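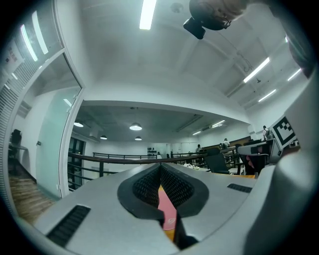 Ceiling lights and pendant lamps on the upper level, beside the mezzanine opening.

Keeping the Upper Level in Good Order

Young-sook Jang has looked after the shared floors at Drasik for nine years. In that time she has seen the upper level used for staff lunches, small exhibitions, fabric workshops and, on one occasion, a chess tournament that ran until the cleaners arrived. She spoke with the members' bulletin in April about the care of the rooms and their furnishings.

Asked what visitors notice first, Ms. Jang mentioned the lighting. The four dome-shaped pendant lamps hang together in a cluster, while the remainder of the ceiling relies on fluorescent fixtures.

"People are fond of the pendants and they ask me whether the tubes could be taken out," she said. "I tell them to try threading a needle under a pendant. The tubes are what you work by."

The opening in the floor is bordered by a dark metal railing with vertical posts. Under the house rules, nothing may be hung from it or leaned against it. Ms. Jang described this as the rule she repeats most often, particularly in winter, when members arrive with wet coats and look for somewhere to put them. There are hooks on the ground floor for 56 coats, and she would like to see them used.

She was equally direct on the subject of the glass partition. "Fingerprints. Every day, at the height of a child's hand and at the height of an adult's hand. We clean it with water and a little vinegar. The expensive spray left streaks, so we went back to vinegar."

The tables

Much of the conversation concerned the square wooden tables, which are available to any group that books the floor. Members are asked to lay a mat before beginning any work that involves glue, paint or blades. Aidan Ní Chonaill, who manages bookings, joined the interview at this point and explained how the practice began.

"We had a bookbinding group in, very careful people, and even so there was a mark on the wood when they finished," Mx. Ní Chonaill said. "Refinishing the top cost us $95. A mat costs a good deal less than that."

The mats are to be lowered from one side and smoothed toward the other. At the end of a session they should be lifted by the near edge, held at both corners, and turned back slowly so that anything left on the surface stays on the mat. Ms. Jang asks that they be wiped on both sides and stored flat. A mat that has been rolled tightly will not lie down properly for days afterward, and members then weigh down the corners with whatever is at hand.

On the question of flowers, the two differed slightly. Ms. Jang favours a small vase on each table and prefers artificial blossoms, in a pale colour, that can be rinsed in the sink. Mx. Ní Chonaill would sooner have the space.

"I move the vase to the far corner when a group needs room," Mx. Ní Chonaill said. "Young-sook moves it back to the middle. We have never discussed it before today."

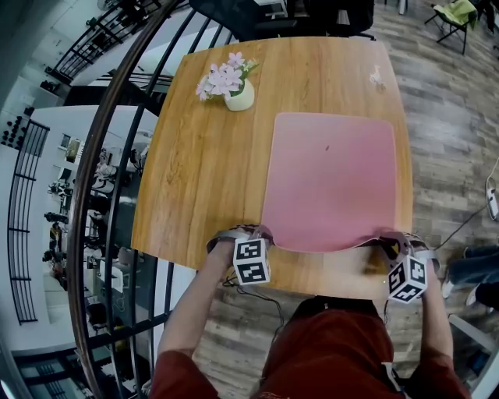
Floors, chairs and cables

The grey plank floor is swept each evening and damp-mopped on Mondays. Chairs on wheels may be used there, but they should be lifted over any cable and never rolled across it. Power strips are to be placed to the side of a table, away from the path to the stairs, and returned to the cupboard when the booking ends.

Folding chairs are kept for larger groups, with 20 available on request. Ms. Jang noted that cloths left on chair seats are collected at closing time and washed with the tea towels. Members who wish to keep a cloth should take it home.

Bookings for the coming term may be made with Mx. Ní Chonaill at the front desk. Groups using the floor for the first time are asked to arrive early enough to be shown where the mats are stored.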